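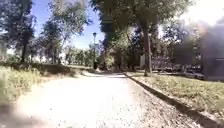
Stall fees at the Tolau trade fair

yichenfu
anyone booked for Tolau yet? 2 days in June, organizers are Zondness again. fee went up to 119 for a small pitch and thats before power. last year I sold mostly soap and barely covered gas

baiX
Booked. 119 is fine if they get the buyers in. Had two wholesale orders off last year's, one of them still ordering

yichenfu
you were by the entrance tho

baiX
Applied early. Same form as everyone.

S_Su
Not the same form. Food stalls get first pick, says so on page one. Crafts get whats left

mao_ytong
They're claiming 4000 visitors. No way. I was there both days and I'd like to know who was counting – probably counting exhibitors every time we went for coffee

S_Su
gate tickets. kids are free so they guess those

mao_ytong
so a guess then

baiX
Still more people than the Hao market gets all season

yichenfu
Hao is 20 a day though. I can do Hao every week for a month and still be ahead

Jianguo Xu
depends what you want out of it. Hao = neighbors buying one bar of soap. Tolau = shops. We got into Lillum through a buyer who took a card at Tolau, she called weeks later. wouldnt judge it on the cash box

mao_ytong
Good for you but most of us didnt get a Lillum. Half the "trade" crowd was families looking for lunch

Jianguo Xu
fair. they should do a buyers only morning, I've asked

yichenfu
whens the cutoff? site says one thing, email says another

S_Su
12th May. Email is right, site is old. Deposit is non refundable, read that bit

yichenfu
ugh ok. anyone want to split a pitch? I only need one tabel

mao_ytong
ask them first, sharing wasnt allowed last time

baiX
It was, we shared. You just put both names on the form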